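The Pink Bottle

Lonier paid by the clip. A clip was one bottle picked up and put down again, and it only counted if the bottle stayed upright.

I started in April. They gave me a backpack, a gripper and a locker with 11 written on it in marker. The woman at the desk said the job was easy and that most people left because of their wrists. She showed me how to squeeze the handle slowly, so the jaws closed on the bottle evenly, and how to hold it still for a moment before moving off.

"Why still?" I asked.

"Indetti likes it," she said.

Indetti was the learner. None of us had met it. It lived in a building in Cerano and every night our clips went there. In the morning a list came back saying what it had not understood. Glass was hard for it. So was anything with glitter in it.

My target was 100 clips a shift. By the second week I could do it without thinking, and I started to see my own hands differently. At home I picked up the kettle and waited. I put the milk down and waited. My sister asked if I was feeling all right.

Then one morning the list had only one line on it. It said: clip 2859, more like this.

I went to the desk and asked to watch it. It was one of mine, from the day before. The pink pump bottle, the one with the gold collar. I had picked it up, and then somebody had called across the room and I had laughed, and the bottle had shaken a little in the jaws. I had steadied it before I put it down. I remembered thinking I ought to throw that one out.

"What does it want?" I said. "The shaking?"

The woman played it again. "Maybe the bit after," she said.

So for the rest of that week we were all told to nearly drop things. It is harder than it sounds. If you mean to do it, your hand knows, and the list came back each morning saying no, no, no. On the last day it accepted 7, all from the new boy, who was nervous and hadn't been told. 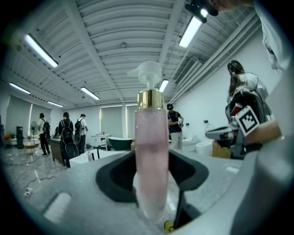
I asked for him to be put at the table next to mine. When he was settled I picked up my gripper, closed it on the bottle and waited for him to make me laugh.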